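2021-09-06
Towel cell, drop fault again

Came in, log full of grip-lost stops from the overnight batch. 86 stops. All on the terry towel, none on the thin cloths. Set the run limit back to 4 tries per pick so it quits hammering when it misses.

Checked first:
— finger force: at 800 on the Vollia panel, same as Friday's sheet
— finger pads: wiped, no change
— e-stop and guard relay: OK, tested both before putting hands in

Then single-stepped the pick and the press-down on the towel.

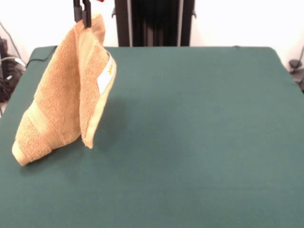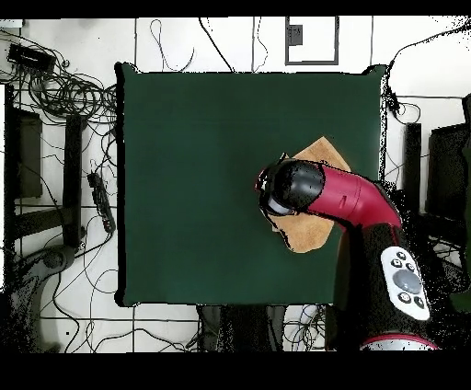 Force is not it I think. Slip happens on the move out, when the fabric starts to swing. Timestamps in the log line up with the fast segment every time I looked. Somebody (maybe me) put the travel speed up to 2000 for the Redel demo and it never got set back. Thin cloth doesn't care, terry is heavy enough to walk out of the fingers.

Worse: after a grip-lost the arm is suposed to hold and wait. It doesn't. Goes straight to the next approach with no pause. Had my hand over the mat reaching for a dropped towel when it started down. Hit the stop, no contact, but that's a near miss and I wrote it up as one. Do NOT reach in on a grip-lost message, hit stop first, every time, even if it looks parked.

Same recovery bug as February? Patch from Prornum was meant to cover it. Version on the controller is the old one so the patch may of got lost when we restored the backup. Asked them to resend.

For now: slow speed only, no overnight runs, tag on the pendant. Still to do — swing test at half speed, check the hold flag in the recovery script, order pads from Rezende.

Recent entries
Pad wear check, left finger
Redel demo notes
Controller restore from backup
Recovery script, hold flag
Thin cloth batch results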